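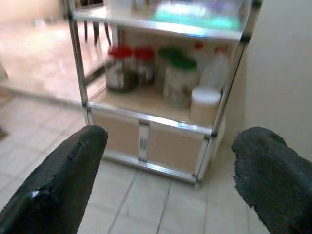 Fig. 1. Wrist camera view of the jar shelf, both fingertips in view. Note the outline of the pads.

Gripper Care for the Shelf Cell
Handout 4, Service Robots Lab
Abelardo Olivares

OK, so last time we got the arm homed and everybody had a turn with the teach pendant. Today is the part of the job I like best and most of you will like least, which is looking after the fingers. The arm in our cell will run for years on very little attention. The fingertips won't. They touch everything, they get dragged along shelf edges, and when they start to go the whole cell gets blamed for it.

Have Fig. 1 next to you while you read. I want you to get used to the wrist view, since that's what you'll be looking at when you're trying to decide whether a bad grasp is a software problem or a worn pad.

What the view tells you before you pick up a tool

Look at the fingers first and the shelf second. (Everybody does it the other way around!) The two black shapes coming in from the lower corners are the fingertips. The surface is rough and matte, a bit like foam, and you can see that the edges aren't clean. The left one is chipped along its right side, and the right one has a crumbly line along the top. On our check sheet that's a grade C on both sides. Grade A is a smooth outline, grade B is scuffed but whole, grade C means you change the pads before the next run, even if the next run is in ten minutes and somebody is tapping their foot.

Now the shelf. We have jars with red lids over on the left, containers with green lids, and the white bottle farther right with the short round container in front of it. From this position the short one hides the lower part of the bottle. Keep that in mind for the exercise at the end. There's also the barcode label down on the divider between the two lower panels, and I use that as my landmark when I check that the camera is pointing where it did before I took the fingers off. Pick your own landmark if you like, but pick something that's fixed to the shelving. Don't use a jar. Jars move.

One more thing on the view: the top shelf is a blur. It's a glossy white surface and it's badly out of focus in this shot, so don't try to judge anything up there from it. If you need to work on the top shelf, move the arm to a pose meant for the top shelf.

Changing the pads

We use the Gralano sleeve pads, black, medium. They live in the drawer under the Ekano controller, left and right bagged separately. They are not the same part. I have put a left pad on a right finger myself and spent most of an afternoon blaming the calibration.

1. Send the arm to SERVICE. Wait for the steady light on the controller, then hit the hold button. Two people look at the light, and both say so out loud. I know it feels silly.

2. Open the gripper all the way from the pendant. Never pull the fingers apart by hand. The drive doesn't like it, and you'll lose your zero.

3. Back out the two small screws at the base of each finger. They're captive, so when they stop turning, stop pulling.

4. Peel the old pad from the base toward the tip. If it comes away in crumbs, fine, but get all of the crumbs. A bit of old pad left under a new one makes a lump, and the lump is where the new one will tear.

5. Wipe the bare finger with the lint-free cloth and let it dry completely. No solvent on the pads themselves, ever.

6. Slide the new pad on, seam facing outward, and press it down with your thumb all the way along. Screws back in, snug and then a tiny bit more.

7. Bag the old pads, write the cycle count on the bag and drop it in the tray. The last pair came off at 2,315 cycles. The pair before that made it to only 274, and when we went back through the log we found a place pose that was scraping the rail in front of the shelf on every single move - so please do write the number down.

Zeroing and force check

New pads are thicker than worn ones, so the closed position has changed and you have to tell the controller. Close slowly from the pendant at the lowest speed until the tips just touch, then save as zero. Open, close, save again. If the two readings don't agree, one of your screws is loose.

Then the force setting. Our table in the Prakemby folder lists it in controller units:

Glass jars: 700
Plastic bottles and tubs: 300

Don't run a plastic bottle on the jar setting. You'll squash the side in, the cap will pop, and you'll be the one with the mop. Going the other way is worse, because a glass jar on the plastic setting can lift just fine and then slide out halfway through the move. Test with the empty practice jar over the padded tray, never over the tile.

Checking the camera

Send the arm back to the viewing pose and save a new still. Put it side by side with the one from before you started. Both fingertips should come in at the bottom corners, and your landmark should sit where it sat before. If everything has shifted over to one side, the wrist bracket got bumped while you were at the screws. Loosen it, nudge it, tighten, shoot again. Expect to do this more than once!

For next session

Work in pairs. Do a full pad change, zero and camera check, and hand in both stills with your grade for each fingertip and one sentence on why. Then write down which item you would move first in Fig. 1 if you wanted a clear grasp on the white bottle, and which force setting you'd use for that first move.

Read the Sabbagh notes on grip faults, sections 2 and 3. Section 4 covers suction cups, and we don't get to those until October. The pad drawer is locked after 5 p.m., so come and find me before then if you want the key.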